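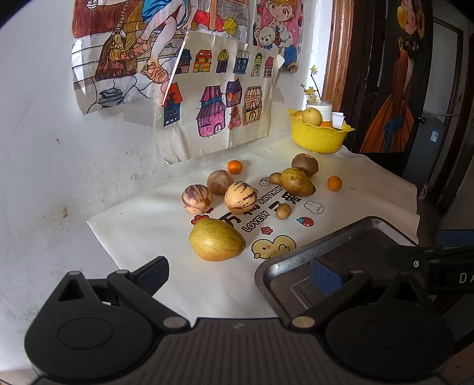
**Handball › League Format & Rules**

# Head-to-head vs. goal difference after the Vondach walkover

**pivotline**

The league office has published the revised table. Ititz are credited with a 10-0 forfeit win over Vondach, worth 2 points, and that moves them above Åberg on goal difference. Under the old rulebook a walkover counted for points but was left out of goal difference. The current text (section on abandoned and unplayed games) doesn't say either way. It only says the result is "recorded as 10-0."

I think the table is wrong as published. Has anyone seen a ruling?

**left_wing_lou**

No ruling that I know of. "Recorded as 10-0" seems clear enough to me, though. If the score is recorded, it goes in the goals columns. Where else would it be recorded?

**pivotline**

In the results list. The table is compiled under a different section, and that section refers to "games played." A forfeit is an unplayed game by the rulebook's own heading.

**sevenmeter**

Vondach told the league their bus was out of service the night before. The trip is over 300 miles each way. The rule asks for 24 hours' notice to request a new date and they missed it, so the forfeit itself is fine. I don't see grounds for moving the game now.

The goal difference part is a separate problem. Åberg beat Vondach by four at home. Ititz get ten for staying in their own gym. A team in the top half almost never wins by ten in this division.

**Borghild Engebretsen**

I do the scoresheets for Åberg, so read this with that in mind.

We wrote to the office on the afternoon the table went up. The reply was that the table software adds any entered score to the goals columns by default, and that they were "reviewing whether an adjustment is needed." I take that to mean the software made the decision and the rulebook was not consulted. We have asked for the decision in writing, with the section it relies on.

**left_wing_lou**

That reply doesn't say the software is wrong. It might be doing exactly what the rule says.

Also, you would all be fine with it if the order were reversed.

**Borghild Engebretsen**

Possibly. I would still want a section number.

**backcourt_b**

Both of you are arguing over the second tiebreaker. Head-to-head comes first when teams are level on points. Åberg and Ititz have only met once and they drew, so at the moment it falls through to goal difference. They play again in November. Unless that one is drawn too, the forfeit goals stop mattering between those two clubs.

**sevenmeter**

Between those two, yes. Ovetti are one win behind. If three teams finish level you get a mini-table from the games among the three, and if that doesn't separate them it goes to overall goal difference. The ten goals come back in at that stage.

**backcourt_b**

Fair. I had forgotten that the mini-table goes to overall difference afterward and doesn't restart with the two remaining teams. I still think that is the worse rule of the two.

**Vilgot Torvik**

The restart question was raised at the preseason rules meeting. The text was left alone because the office wanted the same procedure in both divisions, and the lower division has an odd number of clubs this year.

On forfeits, the older wording was "shall not be included in the calculation of goal difference." That sentence sat on page 64 of the previous rulebook, at the end of the section on postponements. The postponement section was rewritten and the sentence went with it. I was at the meeting and I don't recall any proposal to delete it.

**pivotline**

That's useful. So it was dropped in editing and never voted on?

**Vilgot Torvik**

That is my reading. I don't have the minutes. Somebody at Ovetti should, they hosted.

**left_wing_lou**

Dropped or not, it isn't in there now. Clubs signed up to the current text. You can't apply a sentence from last year's book because people remember it fondly. Change it for next season.

**sevenmeter**

Agree on process, disagree on the result. The current text still says "games played" in the table section. You don't need the old sentence to exclude a forfeit.

**pivotline**

I've emailed Ovetti for the minutes and will post the relevant page when I have it. If the office answers Borghild first, please put the wording here in full.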